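How to sort out a heap of little dropper bottles

Posted by Stanisława Michalski in Small Storage

If you dabble in inks, dyes or any craft that comes in dribbles, you will know how the bottles breed. I bought my first in January, intending to own three. By spring I could not shut the drawer.

What follows takes an evening, a clear plastic bin and a table you can wipe down.
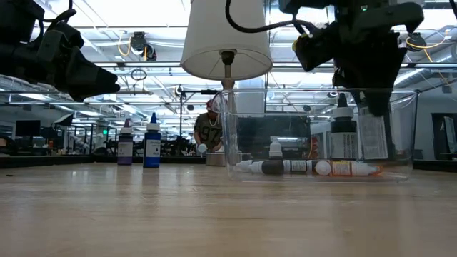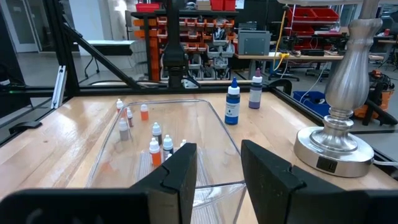

Small bottles in the clear bin, the blue and the purple out on the table.

1. Empty the drawer completely. Not the front half. The back is where the leaks live.

2. Tighten every cap, then wipe each bottle with a damp cloth. Do the dark colours last, or you will spend the rest of the job spreading them over the pale ones.

3. Read the labels. Anything you can't identify goes to one side. I had a brown from Jitholm that might equally have been a varnish, and I'd been saving it for best.

4. Take out the large bottles. They hog the bin and knock the small ones flat. Mine stay on the table by the lamp, where I use them most.

5. Stand the small ones up in the bin, nozzles to the ceiling. Dropper bottles laid on their sides will seep sooner or later, generally on to something you like. If they topple, the bin is too big; a strip of folded card along one side will take up the slack.

6. Put the colours you reach for nearest to you. I tried rainbow order once and kept it going for almost 200 minutes.

7. Slide any instruction cards down the side of the bin – flat against the wall, so you can read them through the plastic.

A word on bins. I wouldn't bother with the Toltix ones with dividers, as the slots fit no bottle I've ever met. A plain Kandpal box does the job, and you can rinse it in the sink when the inevitable happens.

Old ink should not go down the drain in quantity. Check the label, and if in doubt ask at the tip. The man at ours took my Jitholm brown without a word, and held it well away from his coat.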